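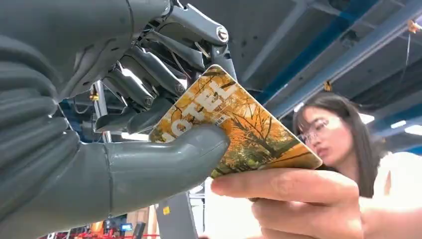
Why Do Leaves Change Colour in Autumn?

Have you ever picked up a leaf so bright that you just had to take it home? One week a tree is plain green, and a few weeks later it is yellow or orange or a deep, rusty brown. Nobody paints it, so where does all that colour come from? The answer is hidden inside the leaf, and part of it has been there since spring!

A leaf is a kitchen

Trees can't pop to the shop for a sandwich, so they make their own food. They do it in their leaves, using sunlight, water from the soil and a gas from the air called carbon dioxide. Mix those together in the right way and you get sugar, and that sugar is what the tree lives and grows on. This clever bit of cooking is called photosynthesis (say it like this: foe-toe-SIN-thuh-sis).

To catch the sunlight, a leaf needs a green stuff called chlorophyll (KLOR-uh-fill). There is so much of it in summer that green is the only colour you notice.

The colours that were hiding

Chlorophyll doesn't last very long. Sunshine breaks it down, and the tree has to keep making more. All through the summer it does exactly that, but when the days get shorter and the nights get chilly, the tree stops bothering. The green fades away, and now the other colours get their turn!

Yellow and orange come from carotenoids (kuh-ROT-uh-noydz). They were in the leaf all along, tucked behind the green. You have met them before, by the way: they make carrots orange and help to make sweetcorn yellow.

Red is different. In most trees the red is brand new, made in autumn from sugar that is still in the leaf. Lots of sunny days and cold (but not frosty) nights give the best reds, so some years are much redder than others.

Brown comes last. When the other colours have faded, what you see is mostly tannins, the same sort of thing that makes a cup of tea brown. Oak leaves have plenty of them.

Why do the leaves fall off?

Leaves are thin and soft, and they lose a lot of water. In winter, when the ground may be frozen, it is hard for a tree to drink. So before the cold comes, the tree takes back as much goodness as it can from each leaf, and then grows a thin, corky layer right where the stalk joins the twig. After that, a puff of wind is enough. Down it comes!

If you look closely at the twig you can find the tiny scar where the leaf was, and often a bud as well, wrapped up tight and waiting for spring.

What about Christmas trees?

Pines, firs and hollies keep their leaves all winter. Pine needles are very narrow and have a waxy coat, which helps them to hold on to their water. They do drop in the end, just not all at once.

A question from a reader

Wenjie Cheng, who is 8, wrote to ask: "Do the trees in Wirovley Wood all change on the same day?" Great question, Wenjie! They don't. Each kind of tree has its own timetable, and even two beeches side by side can be a week or more apart. Go in October, pick one tree and visit it as often as you can. You might be surprised how quickly it changes.

Try it yourself: find the hidden colours

You will need a few green leaves, a jug, a strip of white coffee filter paper, some surgical spirit and a grown-up. The grown-up must do the pouring, with the window open and no flames nearby.

1. Tear the leaves into very small pieces and put them in the jug.
2. Ask your grown-up to pour in just enough surgical spirit to cover them, then mash them with a spoon.
3. Stand the jug in a bowl of hot tap water until the liquid turns dark green.
4. Hang the paper strip so that its end just touches the liquid, and leave it for 2 hours.

Look for a band of green and, if you're lucky, a thin band of yellow too. Those are your carotenoids!

Words to remember

Chlorophyll: the green stuff that catches sunlight.
Carotenoids: the yellows and oranges.
Tannins: the browns.
Deciduous: a tree that drops all its leaves for part of the year.

Written by Tùng Đỗ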